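Home Reviews News Buying advice Forum
Search the site Go
Filed under: Home tech

Household robots can do the demo. The drawer of odds and ends is another matter

Maststead says its home helper will be able to tidy a desk, clear a table and sort out the charging corner by the time a small trial begins in September. Having heard this sort of thing before, we would suggest keeping hold of your duster.

The company set out its plans on August 24, 2022, alongside the smaller firm Skinier, which makes the fingers. The trial will put the machine into 5 homes. Each household gets it for a fortnight and is asked to leave things as they normally would, which is a braver test than most of this industry has been willing to set itself.

The list of chores is modest. Nobody is promising ironing. The machine is meant to pick up small things, put books back on a shelf, and plug in or unplug a charger when asked. That last one sounds trivial until you think about what your hands do: one holds the power strip down, the other pulls, and you stop pulling before the whole lot comes off the table. A pair of fingers has to manage the same job among stickers, coiled cable and whatever else has been left lying there.
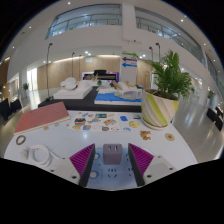 Hazem Ait Brahim is unimpressed by the doubters. Anyone who has watched a two-year-old learn to pull out a plug, he argues, knows that clumsy comes before competent, and he thinks a machine that gets there slowly is still worth having in the house of someone with bad wrists. He would rather see it fail in real kitchens now than look perfect on a stage for another decade.

Fair enough, though slow is doing a lot of work in that argument. Maststead's own figures give 110 seconds to clear 4 small objects from a table, and that is with the table set out by its staff. A thin sheet of paper lying flat, the company admits, is still a problem. So is loose cable – it moves when you touch it, and it is never in the same shape twice.

Shops are no further on. Cestora tried a shelf-tidying machine at its Mendes branch last winter and quietly went back to people with trolleys. Bheki Ngcobo, who worked there at the time, remembers it stopping whenever a packet had been put back the wrong way round, "so, most of the day".

Then there is the cost. Maststead has not set a price, but it has talked about a rental of £400 a month. A cleaner would want less than that for a couple of hours a week, and would do the bathroom as well.

Results from the trial are due before the end of the year. Maststead says it will publish the failures along with the successes.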